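The Play Corner in Willomwood: A Small Kitchen in Pictures

Welcome to the gallery of our play corner. We are a toy library in Willomwood, on the first floor of the old Tredix building, and families can come to play, to borrow and to bring things back. At present we have 804 toys in the catalog. Many visitors write to us and ask what the small kitchen looks like and which parts belong to it, so this page is mostly about the kitchen. The notes after it are for parents who would like to borrow it, or who are setting up a similar corner at home.

The kitchen came to us in several boxes from Haque, the toy shop near the station, and it took us one long evening to put it together. The instructions had only drawings and no words. For me this was good, for my colleague it was less good, and we put one shelf upside down before we understood the drawing on the third page.

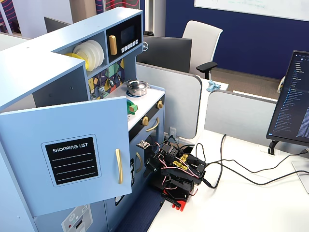
Willomwood, August

The light blue kitchen with the cabinet door open. On the door is the shopping list, with four lines to write on. The white plates stand in the open shelf, with a yellow one in front, and the little silver pot is on its burner.

The shopping list. It is the favorite place of the children who have just learned their letters. We keep a box of chalk at the desk, please ask for it. Most lists begin with ice cream. One list had the word "egg" on every line, and we left it there for the whole week.

The wall behind the stove. The pattern of triangles and diamonds has navy, yellow, green, orange and purple in it. Small children like to name the colors while they wait for their turn. The utensils hang on small gray hooks. When you tidy up, please hang them back and do not put them in the pot, where we always forget to look.

The microwave. It is black, with a gold handle and six small white buttons under the window. It is very popular for reheating soup. The soup is usually made of wooden beads from the next shelf, so please look inside before you go home.

The oven and the knobs. There are two gold knobs above the oven, and the handle of the oven is gold also. The knobs became loose in our first month, and we tightened them with a normal screwdriver. If you feel that one is loose again, tell us at the desk and do not turn it with force.

The corner at the bottom left. The little panel with the snowflake is easy to miss. The children have decided that it makes ice, and several cold drinks are served from there each afternoon.

Borrowing the kitchen

The kitchen can be borrowed for 15 days. It is heavy for one person, so please come with somebody who can help to carry. The small parts travel in a separate cloth bag with a Sidetti label, and inside the bag there is a paper where all the parts are written. We ask you to check this paper at home on the first day, and once more before you return everything.

The deposit is 70, and you receive it back when the kitchen returns. If a plate is lost, it is not a tragedy. We have some spare ones from an older set, although the white is not exactly the same white.

For cleaning we use a soft cloth with warm water and a drop of dish soap. Please do not use a rough sponge on the black panel of the door, it leaves marks and then the chalk does not write well.

The play corner opens at 9 in the morning. The mornings are quiet and good for the smallest children. After school it becomes loud, and at the stove there is often a line.

More pictures, of the train table and the dress-up shelf, will be added when we have finished repairing the bridge of the train.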